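Putting the shopping away without losing half of it

Posted 16/10/2026 in Kitchen

My kitchen at Bokenport is the sort you have to turn sideways in if somebody else wants the kettle, and for years I unpacked the groceries by emptying every bag onto the counter and then wondering where I was going to make a cup of tea. I have had plenty of letters on the subject (thank you, all of you, and keep them coming!), so I've gathered up what works for me and what has worked for other readers, and you can pick whichever bits suit your own place.

Pick one landing spot and stick to it

Mine is the corner of the bench, well back against the tiles. A corner has a wall behind it, so a bag of bottles has something to lean on if it decides to go over. Keep it clear of the stove, please. Plastic carry bags and warm burners are a dreadful pair, and I once spent a whole Sunday afternoon scraping a melted handle off a trivet with a wooden spoon and some very unladylike language.

Put a hand on the bag before you reach in

It sounds like nothing at all, but tall bottles make a soft bag top-heavy, and the first one out tends to bring its neighbours along for the ride. One hand flat against the front, the other doing the lifting. Kam-wah Tu wrote in to say she goes a step further and lets the bag sink down around the shopping, so that it becomes a sort of mat on the benchtop and catches any drips. I've pinched that idea and I'm very fond of it.

Sort drinks from cleaners while you're still at the bench

If the shop has packed your water next to something bright blue for the floors, separate them before anything gets put away. Read the label, never mind the colour – plenty of sports drinks are just as blue as window cleaner, and a tired person at the end of the day is not a careful one. Cleaners go straight to the laundry or a high cupboard here, and they don't get to stop anywhere on the way.

Open the fridge once

Every trip with the door swinging lets the cold out, so I line up whatever is going in first and then carry it over in pairs, one in each hand. Full bottles are easiest held low down, with your fingers right around them. If your fridge door opens across a doorway, as so many do in a narrow kitchen, call out before you swing it. Keegan Hoani has 2 teenagers and assures me this is the most useful advice on the page.

The best time to wipe the shelves

When the fridge is nearly bare, that's your moment! Don't wait for January and a burst of good intentions. Warm water with a spoonful of bicarb does glass shelves beautifully, and a dry tea towel afterwards saves you the streaks. Let cold glass come up to room temperature before you wash it in anything hot. I do mine every 5 weeks or so, in a good month.

Where the bottles should live

The bottom of the door is the usual home for drinks, as it's generally the deepest part and the easiest to reach. Check that the bottle stands properly behind the rail before you let go of it. Anything too tall can go on a shelf, towards the side, where you won't knock it over getting to the butter. Little packets of snacks vanish in a fridge, so I give mine a small tub of their own – an old ice cream container does very nicely.
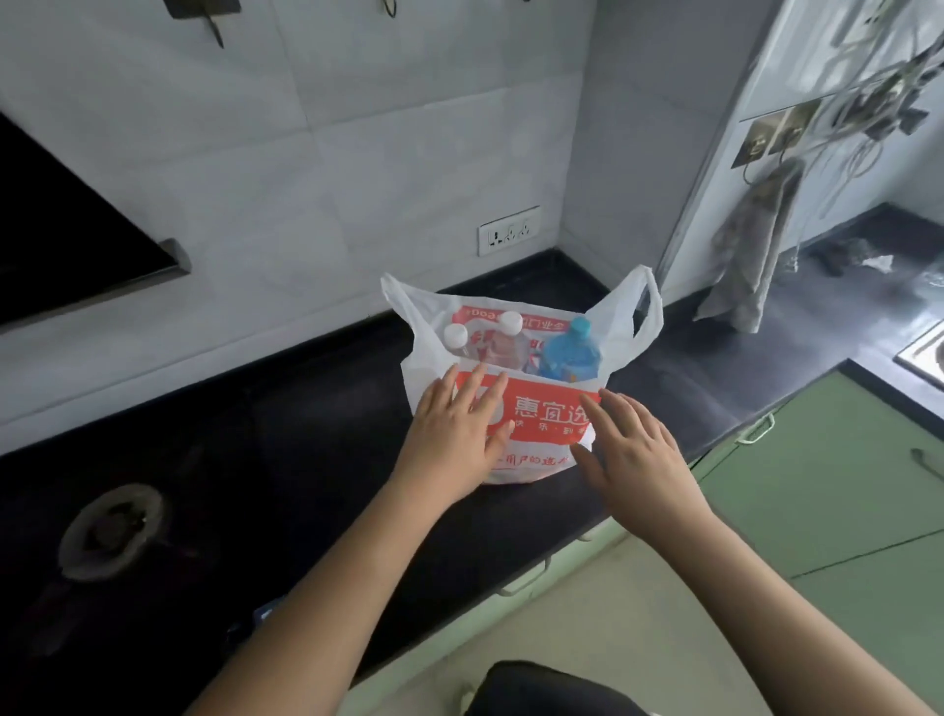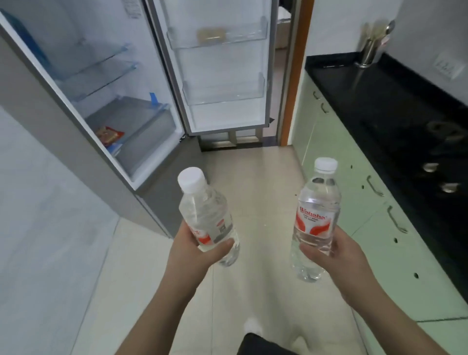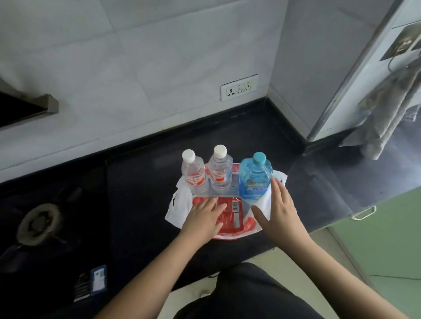 Bottles on shopping day, at the bench and by the fridge.

Yee-man Lai asks what to do with the carry bags afterwards. I fold mine lengthways into a strip, then into a flat little parcel, and keep them in the drawer under the tea towels. Any with a split go out for bin liners.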